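8 de janeiro de 2020
Por Redação Lallov

A prova da capa

A gráfica Pirngate exigia duas provas por cor e uma terceira com a sobreposição completa. A ilustradora entregou as chapas do quinto fascículo na segunda semana do prazo, em papel vegetal, com as marcas de registro a nanquim. O azul estava separado do preto por meio milímetro de reserva.

O impressor mediu a reserva com o conta-fios e anotou o valor na ficha. Depois perguntou se a tiragem continuava em 4.000 exemplares. Ela respondeu que a editora Setano havia cortado para 2.000. Ele riscou o número antigo e escreveu o novo ao lado, sem comentário.

A capa mostrava um farol visto de baixo. Na primeira versão havia um homem na varanda. A editora pediu que fosse retirado, alegando que o título ocuparia a área. Ela retirou o homem e manteve a sombra dele na parede, em retícula de cinco por cento, valor que a máquina da Pirngate dificilmente sustentava.

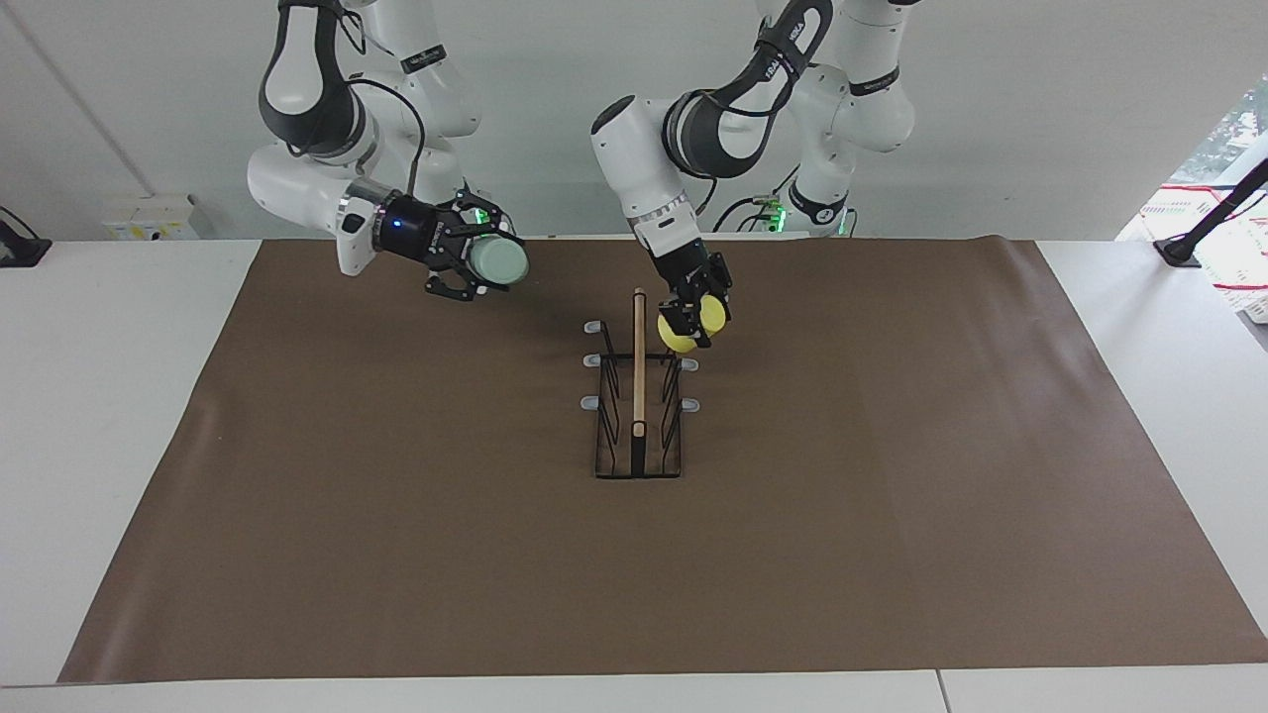
Uma retícula de cinco por cento sobrevive à impressão? Depende do papel: no couché o ponto se mantém, no offset sem revestimento ele costuma falhar ou ganhar corpo.

O papel previsto era o Panyasiri sem revestimento. O impressor sabia disso e ela também. Ele passou a primeira folha, secou-a na grade e colocou-a sob a lâmpada. A sombra não aparecia. Na segunda folha, com mais carga de tinta, surgiu um contorno parcial: um ombro, parte da aba do chapéu.

— Posso subir para oito — disse ele.

— Com oito a editora vê.

Ele ajustou o tinteiro duas voltas e tirou a terceira folha. O ombro permaneceu. A aba sumiu. Ela assinou a prova no canto inferior direito, anotou a hora e pediu que a regulagem fosse mantida até o fim da tiragem.

Os fascículos saíram em janeiro. Em parte deles há um ombro na parede do farol.

Comentários (3)

retícula_fina: No meu exemplar não tem nada na parede. Fui conferir com lupa.

M.: Papel sem revestimento pede curva de compensação na chapa. Faltou isso no conto.

leitor do sul: Gostei. Vai ter continuação com o sexto fascículo?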